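Small Parts, Kept in Order

The repair bench at Maltness is 2 meters long, and its owner, Linnea Rustad, uses less than half of it. The rest is kept clear. She has restored desk fans, record players and film projectors there for six years, and the clear section is where a machine goes once its cover comes off.

Her method starts with the surface. Rustad prefers a pale, smooth top to bare wood because small dark screws show up against it. She wipes it down before each job and lays out trays from left to right in the order the parts will be removed. The last part off sits at the far right, and reassembly runs back the other way.

The trays are shallow, with straight sides. Each holds one stage of the work and nothing else. Fasteners from the outer cover never share a tray with fasteners from the bearing housing, even when they are the same length and thread. Threads wear to match each other over decades of use, and a screw returned to a different hole may bind or strip.

Waldemar Olszewski taught Rustad the trade at the Sjögren workshop, where the rule was 3 trays per machine and a written slip in every tray. The slips named the part, the side it came from and the direction it faced. Rustad still writes them in pencil. Ink lifts when solvent gets on it.

Shafts and collars get more attention than most other parts. A shaft that has run dry will often show a polished band where the bearing sat, and the step next to that band is where old grease collects. Rustad cleans the step with a wooden pick and a cotton rag, then turns the shaft slowly against a straightedge under a low lamp. A bend too small to see at rest becomes plain as the gap of light opens and closes. She rejects abrasive paper for this work. It removes metal, and the fit cannot be put back.

Rims and housings are simpler. Gloss black finishes are washed in lukewarm water with a little dish soap, dried at once, and left unpolished unless the owner asks. Sigrun Lunde, who collects fans from the Musine factory, asks for no polish at all - she considers a dulled rim part of the record.
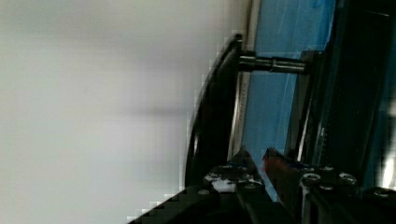

A stepped metal rod meets a glossy black rim, with a blue panel behind.

Reassembly is done in the morning, when Rustad's hands are steady and the light from the north window is even. Each fastener is started with the fingers and turned until it seats. The driver comes out only when all of them are in. Tightening then proceeds across the part, corner to opposite corner, in two passes.

A finished machine runs for 6 hours on the bench before it leaves. Rustad checks the bearing housing by hand at the end of each hour and writes the result on the back of the last slip. The slips go into an envelope, and the envelope goes home with the machine.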